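벤이모프 주택 개축 공사 설계 조정 회의록

일시: 10월, 오전 10시
장소: 율라흐 건축사사무소 회의실
참석: 요아르 오센(Joar Aasen, 설계 총괄), 랑발 베르게(Ragnvald Berge, 구조 담당), 건축주 측 대리인, 엘러리 창호 담당자, 시공사 빈드비 현장소장
기록: 율라흐 건축사사무소

1. 전차 회의록 확인
전차 회의록은 제3항의 '북측 처마'를 '북동측 처마'로 정정하는 조건으로 승인함. 정정본은 금주 중 참석자 전원에게 배포하기로 함.

2. 계단실 이전
기존 계단을 철거하고 신설 계단을 동측 외벽에 붙여 배치하는 안을 검토함. 오센 총괄은 2층 복도의 유효 폭이 현행안에서 827mm에 그치며, 건축주가 요청한 붙박이 수납장을 설치할 경우 문짝의 개폐가 어려워진다고 보고함. 수납장을 침실 쪽으로 옮기고 복도 벽은 현 위치를 유지하는 것으로 합의함.
계단 하부 공간은 세탁실로 사용하되, 배수관 경로는 설비 도면이 확정된 후 다시 논의함.

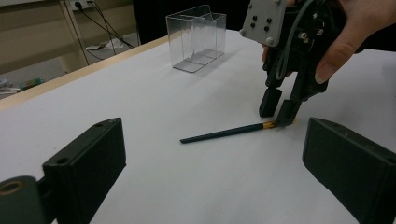

사진 1. 흰색으로 덮인 작업대 상판

3. 구조 검토
베르게 담당은 1층 거실과 식당 사이 내력벽의 개구부 확장에 대하여 설명함. 철골보 양단의 지압 길이는 각 125mm로 계획되어 있으나, 서측 벽돌 기둥의 줄눈 상태가 고르지 않아 콘크리트 받침을 추가할 것을 권고함. 시공사 측은 받침 양생 기간만큼 상부 벽체 철거가 늦어지는 점에 이의가 없다고 답변함.
가설 지지대 배치도는 베르게 담당이 작성하여 철거 착수 전에 현장소장의 확인을 받기로 함. 확인 없이 벽체를 일부라도 철거하지 아니함.
건축주 측은 기존 목조 바닥의 처짐에 관하여 질의함. 베르게 담당은 장선 보강으로 대응할 수 있다고 답변하고, 보강 범위는 마감재를 걷어낸 뒤 현장에서 정하겠다고 함. 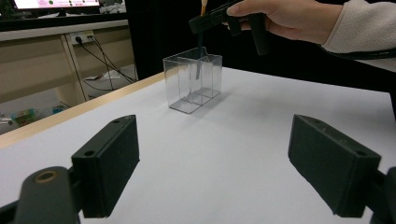
4. 창호 및 천창
엘러리 측은 계단실 상부 천창의 제작 도면을 제출함. 유리 총두께는 42mm이며, 개폐 방식은 고정식과 전동식 두 안이 제시됨. 건축주 측은 여름철 환기를 이유로 전동식을 희망하였고, 오센 총괄은 전선관이 서까래를 관통하지 않는 경로를 찾는 조건으로 이에 동의함.
남측 창의 창대 높이는 490mm로 확정함. 이에 따라 창 앞에 계획하였던 방열기는 동측 벽으로 옮기고, 창대는 앉을 수 있는 깊이로 다시 그리기로 함. 창대 마감은 참나무로 하되 도장 색상은 다음 회의에서 견본을 보고 결정함.
도로 쪽 창은 기존 창살 분할을 유지함. 엘러리 측은 분할이 유지될 경우 납기가 길어진다고 설명하였으며, 건축주 측은 이를 수용함.

5. 외벽 및 지붕
후면 외벽은 기존 벽돌을 세척하여 존치하고, 신축부는 석회 미장으로 마감함. 두 재료가 만나는 모서리의 상세에 관하여 의견이 나뉘었음. 시공사 측은 금속 줄눈재를 제안하였고, 오센 총괄은 벽면을 뒤로 물려 그림자 줄눈을 두는 안을 제시함. 결정은 보류하고 현장에 시험 벽체를 제작하여 비교하기로 함.
지붕 홈통의 위치는 현행 도면대로 승인함.

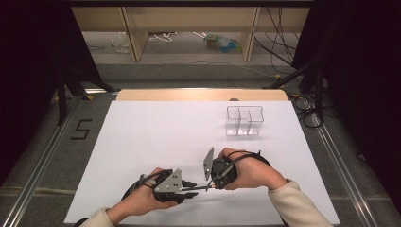
요아르 오센
율라흐 건축사사무소 설계 총괄

6. 설계 총괄 보고
허가 관청에 제출할 변경 도서는 계단실 이전과 천창 개구부를 포함하여 한 건으로 접수할 예정임. 보완 요청이 있을 경우 외벽 모서리 상세는 별도로 제출함. 건축주 측은 변경에 따른 공사비 증감 내역을 접수 전에 받아 보기를 요청하였고, 시공사 측이 항목별 내역서를 작성하기로 함.
정원 쪽 출입구의 단차는 설계상 없애는 것을 원칙으로 하며, 문턱 하부의 배수 홈 상세를 추가함.

7. 조치 사항
가설 지지대 배치도 및 콘크리트 받침 상세: 베르게
복도 및 수납장 수정 도면: 오센
천창 전선관 경로 협의: 오센, 엘러리
참나무 도장 견본 준비: 빈드비
외벽 시험 벽체 제작: 빈드비
공사비 증감 내역서: 빈드비

8. 차기 회의
차기 회의는 시험 벽체 제작이 완료된 후 현장에서 개최하며, 일정은 율라흐 건축사사무소가 별도로 통지함. 오전 11시 50분에 폐회함.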